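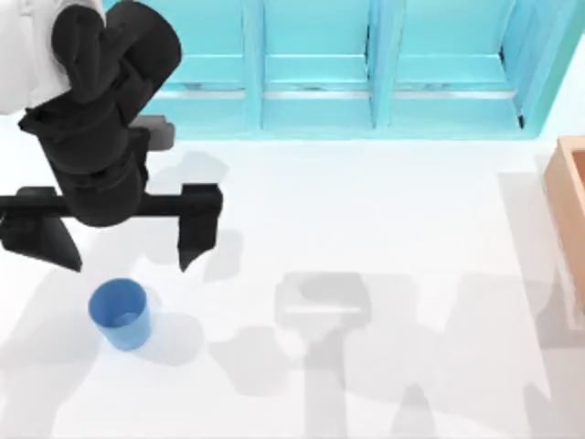
Oğuzhan Gezer asks why anyone would spend weeks in a simulator when the whole purchase is one arm, a gripper and a table. Fair question! I've been meaning to write up our budget anyway, so, a thread.

2/
Background: small teaching lab in Flastambridge, new cell for pick and place practice. Cup goes in the box, cup goes on the shelf, that level of thing. The money has to be committed in one go, and after that I get to live with whatever I picked.

3/
My first spreadsheet had the arm on the top line and everything else squashed into a row called "misc." Please don't do this. Misc grew every single week. Mounting plate, cables, power strip, a spare set of fingers, something to put under the table feet so it stops rocking.

4/
So now the order is: build the layout in sim, run the tasks, and only then ask for quotes. A blue cup, a white table, a turquoise cabinet and a wooden box have taught me more about what to buy than all the brochures I'd collected since January.

5/
Reach was the big one. I was all set to ask Devus for their long arm because longer sounds safer, right? Then I moved things closer together in the model and 700 mm covers every spot I care about. The shorter arm is cheaper and it takes a smaller base plate. Very happy about this.

6/
Fingers next. Pedard sells the gripper with a standard set, and custom fingers are quoted at $540 a pair. I'm holding off. The plain parallel jaws are fine in my model for a cup standing out in the open, and I'd rather have that $540 sitting in the budget for the day I find out what they're bad at.

7/
The shelf is where I'm still going back and forth. Open compartments with a lip along the front look so simple until you try to plan a path in there with a wide gripper. Posts on the sides, ledge at the bottom, and your wrist has to fit too. I keep parking the view right up close to it and muttering.

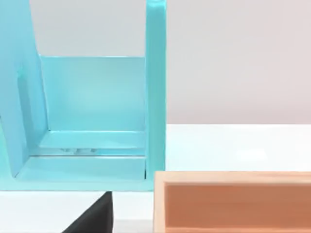 8/
Furniture! Hermans will make the cabinet to size for about $900. That made me gulp, but they'll do the compartment width I give them, and I can try widths in sim for free all afternoon. The off-the-shelf one would have been cheaper and I'd have been stuck with its posts wherever they happened to be.

9/
Things that are in the budget now and weren't before:
- spare fingers, standard type
- a second box, same size as the first
- cups, lots, all the same model
- shipping for the arm, quoted separately (ask for this early)
- 2 days of my own time for bolting down and calibrating

10/
Things I took out: the fancy lighting kit, the rolling base, and a tool changer that I wanted very badly and had no task for. It was a beautiful tool changer. Maybe next year.

11/
What the sim won't tell me: how loud the thing is, how the table behaves when the arm stops fast, whether a real cup slides on a real surface. Those are going on a list for the Devus demo visit. I'm bringing my own cups and they've said that's fine.

12/
If you're planning something similar, my one request: model the furniture as carefully as the arm. I had a lovely arm and a gray block labeled "shelf" for ages, and every number I got out of it was useless.

13/
The spreadsheet still has a misc row, by the way. Smaller, with a hard cap on it. I'll post the final quotes once Pedard gets back to me on lead times, and if you've bought a gripper from them I would love to hear how long yours took to show up.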